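Home | Builds | Reports | Shop Hours | Join
Filed under: Member Projects > Small Grants > Robotics

Progress report on Gretar, second period

Hi all, and thanks again for the Flivley money. You asked for a page or two on where the shelf arm stands in October, so I've tried to keep it to things you'd want to know (and one or two I just wanted to tell somebody).

Gretar now moves on its own bench legs in the Zotden shop. The base is bolted down, the shoulder joint no longer sags, and the second gearbox is in. The first one stripped its teeth in the spring and I rebuilt it with metal gears, which cost more than I'd planned but was well worth it! Reach is good enough for a middle shelf and a bit short for a top one. I'm adding a longer forearm tube next.

Most of my evenings have gone into the grasping side. I started out with boxes because boxes are easy, and the arm got pretty good at boxes. Then I gave it bottles with trigger heads and it fell apart. The trigger sticks out, the neck is narrow, the body is see-through, and the depth camera looks straight through clear plastic and reports the wall behind it. So I went back to watching how people do it. You hook your fingers around the head and lift, and you hardly think about the round part at all. 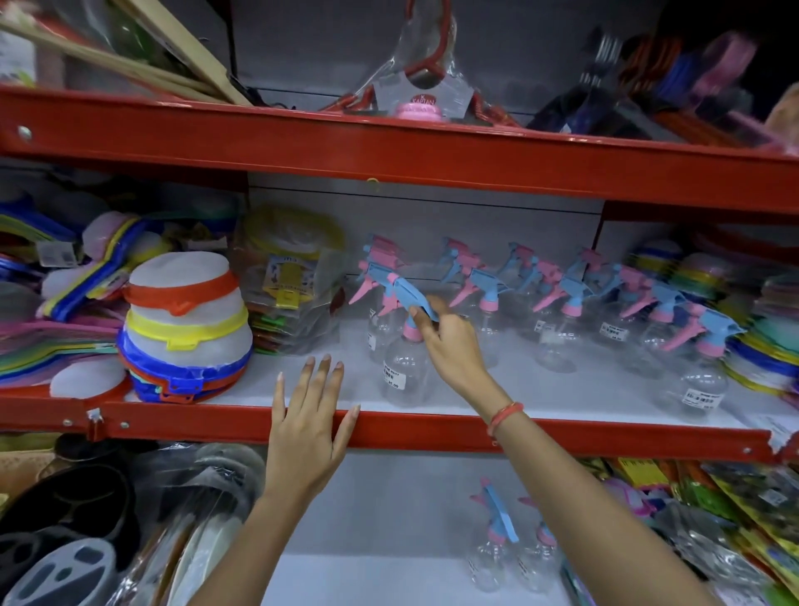 Page 2 of 3

A row like this is what I want Gretar to handle by the end of the grant. The bottles are all one design, but the triggers point in slightly different directions, so one fixed approach angle won't do. Look at the other hand too, flat on the red shelf edge. I'd love to copy that somehow, maybe with a padded foot on the base that leans against the shelf while the arm reaches. Right now it wobbles when it's stretched out.

On the software, I've labeled 2,337 grasps so far, all on the trigger head or the collar. The picker finds the collar first and works up from there. Out of the last 200 tries on the bench it got 11 clean lifts with no nudging from me. Yes, that's low. Before the collar trick it was zero, so I'm still pretty happy.

Money: I've spent up to $400 on this round, mostly the gears and a replacement motor driver from Ho. The receipts are in the shared folder.

Still to do before the next report: the forearm tube, softer fingertips (the hard ones skid on plastic), and a practice shelf with a lip on the front edge. I could also use a second depth camera if there's anything left in the equipment pot. Let me know either way and I'll plan around it.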